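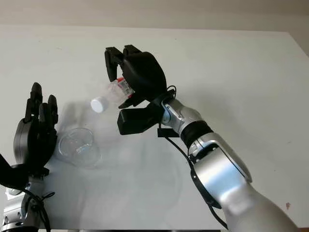
I've been selling the Plinico travel bottle set out of my little shop for long enough that I pack one for myself every time I leave town, so let me tell you what you get and what I like about it (and the one thing I'd change).

The set is two clear refill bottles, 100 ml each, with screw caps, plus a tiny funnel and a sheet of stick-on labels. Fill one with shampoo, the other with whatever you can't live without, and you're set for a long weekend. I get through maybe half a bottle of conditioner on a trip and my hair is down to my waist, so don't worry about the size!

The neck is wider than on the old Salis bottles I used to carry, and oh boy does that help with thick stuff. Face cream, hair mask, even honey if you're that kind of camper. Squeeze a little air out before you put the cap on and it won't burp all over your socks when the plane goes up. I learned that one in December with a full bottle of sunscreen and my only nice sweater.

Washing is easy. Warm water, a drop of dish soap, shake, rinse, leave it upside down overnight. Please don't put them in the dishwasher, the caps go a bit wonky. Oily things like cleansing balm need a second round, and I'd keep one bottle just for those.

My one gripe: the labels. They stick fine on a dry bottle but they curl in a steamy shower. My friend Lok-yiu Chiang writes on hers with a paint pen and I've gone over to that too. Tín Nông at Plinico tells me a better label is coming, and I'll swap the sheets in as soon as I have them.

The set costs $16 and the item number is 3309 if you'd rather order by email. Spare caps are sold separately, and I'd grab a couple if you have kids who like to unscrew things. Orders that reach me before noon go out the same afternoon. Unopened sets can come back any time, opened ones only if something's cracked or leaking, so give yours a quick squeeze test over the sink when it lands.

Related items
Plinico spare screw caps
Skindosura gentle body wash, refill pouch
Su zip toiletry bag, small
Salis flip-top bottle (last few)
Paint pen, black, fine tip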